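A gripper that stops is doing its job

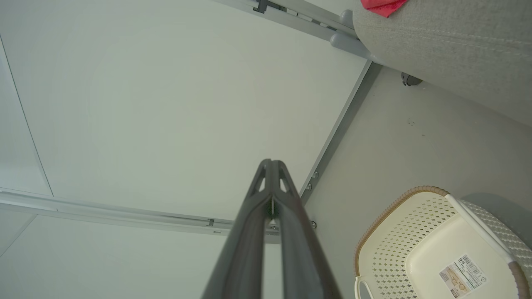
The gripper with its fingers nearly closed, near the rails and the corner strip.

We had a stoppage at the Wurkavcombe site in April, and I have now read three different accounts of it that all blame the arm. I think they blame the wrong thing.

The task was household tidying. The arm picks up light items and puts them in a basket. On the run in question it came in low beside a metal edge strip, touched something it had not planned to touch, and stopped with a force fault. The operator cleared the fault and restarted. It stopped again at the same spot. He cleared it again. By the end of the shift the log held 16 clears for the same code, and on the last one a fingertip caught a screw head and bent the finger mount.

Nobody was hurt. The mount was replaced the next morning and the arm went back to work.

The supplier, Schwaiger, offered to raise the force limit so the arm would ride over small contacts. Our own people at Fomau liked that, because stoppages are what they get asked about. The April report lists 287 stops and calls every one of them lost time. I would not have signed that report. A stop at an unexpected contact is the one thing I want from a machine that works next to furniture and people's hands. If the limit goes up by 50 percent, the stops will drop and the report will look better. The arm will also push harder on whatever is in front of it.

What failed was the restart. One button clears the fault, and it asks for nothing. You can press it without walking over to look. Ademir Bragança, who was on the early shift, told me he had asked for a change to that button before the mount bent. His request was still open when I checked.

My proposal is small. After 2 identical faults in the same place, the arm should back out along the path it came in on and lock. To unlock it, someone has to stand at the work area and turn the key. Folel, our other line, has worked this way since it was installed, and its operators complain about the walk. I can live with that complaint.

Leave the force limit where it is until the restart has been fixed and run for a full month. Then look at the stops again, sorted by location this time.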